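4. Recording a demonstration by remote control

Read section 3 first if the hand controller isn't paired yet. Notes by Rekha Tiwari, last changed 16th February.

Before you start
Do the practice round in the Skemance simulator. Same controls, same arm, nothing to break. The bottle task is the one to learn on.

4.1 Open Skemance, pick Bottle, press Load. Wait for the arm to stop moving.

4.2 Set speed to 10. You can go up to 60 later — not on your first day.

4.3 Hold the grip button and move your hand. Arm follows. Let go and it stops where it is. Use this to rest your wrist, reposition, scratch your nose, whatever.

4.4 Bring the tip over the bottle. Slow down for the last bit. Come straight down, not in from the side.

NOTE: if the arm goes left when you go right, you're facing the wrong way. Press Recentre. Don't try to get used to it.

4.5 Press Record. Beep means it's running. No beep, no recording, however well it went.

4.6 Touch down on the cap, press Attach, wait for the click in the headphones. Then lift.

CAUTION: on the real arm, keep everyone outside the yellow line while the grip button is held. Stop button within reach of your free hand. Always.

4.7 Carry, lower, Detach, back off upwards. Press Record again to finish.
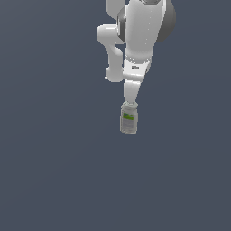 4.8 Watch the playback at half speed before saving. Look for wobble at contact and long pauses. A pause over 2 seconds gets learnt as part of the task, so the robot will stand there thinking about nothing, same as you did.

4.9 Save or bin. Bin freely. One clean go is worth more than a pile of messy ones, and Natanael Lins has to sort through the pile.

4.10 Repeat until you have 60 saved. Vary your approach a bit each time, the trainer needs to see more then one way in.

NOTE: playback jerky but the recording felt smooth? Usualy the wireless. Plug in the cable and try again.

Moving to the real arm: section 5. Load the Pillai profile first, the simulator one has the wrong limits.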